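Search this book Go
Category: Robot Software > Coursebooks > Part Two
October, by Dionysis Koutsoukos

Chapter 5
From Picture to Plan: Software for Cloth

In the chapters before this one we worked with rigid things. A cup, a box or a battery has a shape, and the shape stays the same while the arm is carrying it. The software could keep a model of the object, compare it with the camera picture, and give back one position and one direction. From these the planner made a path. If you did the exercises of Chapter 4, you have such a planner already, and you will need it again.

Cloth takes away the first part of that work. A shirt has no single pose. It can lie in a very large number of ways, and most of them will never be seen twice. When students first meet this fact they often try to describe the whole shirt, with a mesh of many points, and they want to follow every point in time. At Flastska we tried this also. The mesh was beautiful on the screen and the program needed 37 seconds for one picture. The arm stood still and waited, and so did we.

In this chapter we ask a smaller question. What must the program know about the garment in order to choose the next movement? For taking a garment out of a basket, the answer is short. It must know where the cloth is higher than its surroundings, where there is a fold which two fingers can close on, and whether the way down to this fold is free.

5.1 The task and its parts

We will use one task through the whole chapter: loading a washing machine from a basket on the floor. The program is divided into four modules, and each has its own section.

The perception module reads the head camera and marks three regions: cloth, basket and machine. The grasp module looks only inside the cloth region and gives a list of fold candidates with a score. The planner takes the best candidate and looks for a path for one arm or for both. The supervisor starts the other modules, checks their answers and decides what to do when one of them gives nothing.

Please notice that the supervisor is a module of its own. In the older Drotton code it was spread over the other three, and every change in one place made a fault in another.

5.2 What the camera gives us

The red garment in Figure 5.1 is an easy case for the perception module, and a less easy one for the grasp module. Its colour separates it well from the cream basket and the light grey floor, so a simple threshold will already find most of it. The folds are another matter. They are all of the same red, and only the shading tells where one ends. The round glass door gives bright curved reflections, and an edge detector likes these very much. We must mask them before we search for edges. 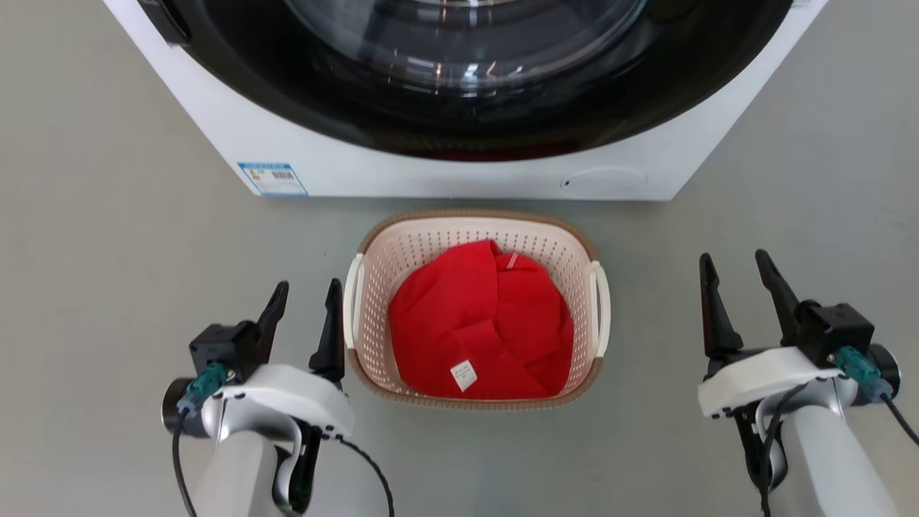

Kavitha Annamalai objects that a mask is the wrong tool here, and that the grasp module should never receive the pixels of the door in the first place. "If you cut to the basket region first, you have nothing to mask," she writes. Her order of work is cleaner, and it is used in section 5.4. It asks for a reliable basket region, however, and we will not have one until the end of section 5.3.

For now keep the mask. Set the cloth threshold to 20, run the perception module on the stored pictures of the Adham set, and write down in which of them the cloth region has holes. Two kinds of hole will appear. The first kind comes from deep shadow between folds and the second from labels sewn into the garment, which have another colour than the cloth around them. They need different treatment, and we begin with the shadows.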